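Storing cling film in a mesh bin

Film sold in a round tube rolls. On a shelf it works its way to the front edge, and in a drawer it jams behind the runner. An open bin solves both problems and takes up less space than a rack.

Choosing the bin

Measure the tube first, including the end caps. The inside height of the bin should be at least half the tube length if the tubes are to stand, or the tubes will tip the bin when one side is empty. If they are to lie down, the inside length needs to exceed the tube by the width of a finger at each end.

Wire frames with mesh sides are preferred to solid plastic. Crumbs fall through, and the label can be read through the side. The Kasten wire bin and the Hikum fold-flat both fit a 12-inch cabinet. The Hikum has the stiffer floor. Check the wire ends for burrs before use and file down any that catch a fingertip. A burr will open the shrink film and then the roll itself.

Sloped walls waste some room at the base. Put the short items there (bag clips, twist ties) and the tubes on top.

Loading

Clear the work surface and wipe it down. Leave the outer shrink film on any tube that is not yet in use. Film picks up dust along the cut edge and will not start cleanly afterward. 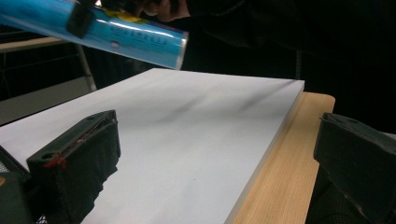
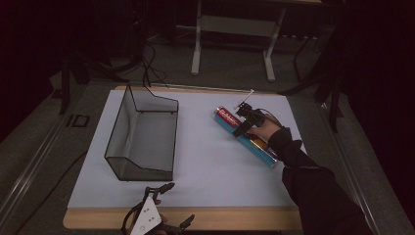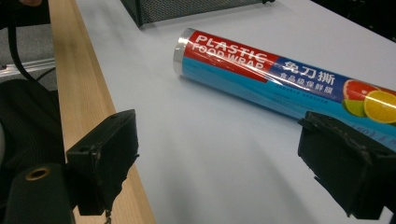
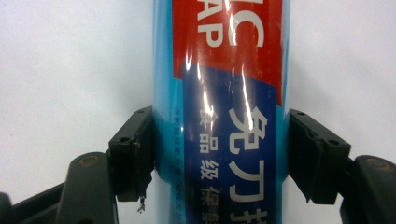

Food wrap in a round pack, Chinese label, marked 免刀撕 (tears without a knife).

Zeishan's spelling corrected in the comment below; it should read Zeeshan Naqvi.

Zeeshan Naqvi: I would stand them up every time. Lying flat in a Jorberg bin, the bottom tube in my pantry went oval after one summer and the roll would not turn. Upright, caps down, no trouble in 2 years. I do put a square of shelf liner under them because the mesh floor marks the caps.

Shelf liner is a sound addition. Cut it 6 mm short on each side so that it lies flat. For tubes stored lying down, limit the stack to two layers and keep foil boxes out of the same bin.

Labeling

Write the month opened on the end cap with a paint marker. Ballpoint does not hold on metallic caps. Use the oldest roll first.

Maintenance

Empty the bin every 6 months. Wash the mesh with dish soap and a soft brush, rinse, and dry it fully before reloading. Do not store film above the oven or beside the dishwasher vent. Warm film clings to itself and splits on the first pull.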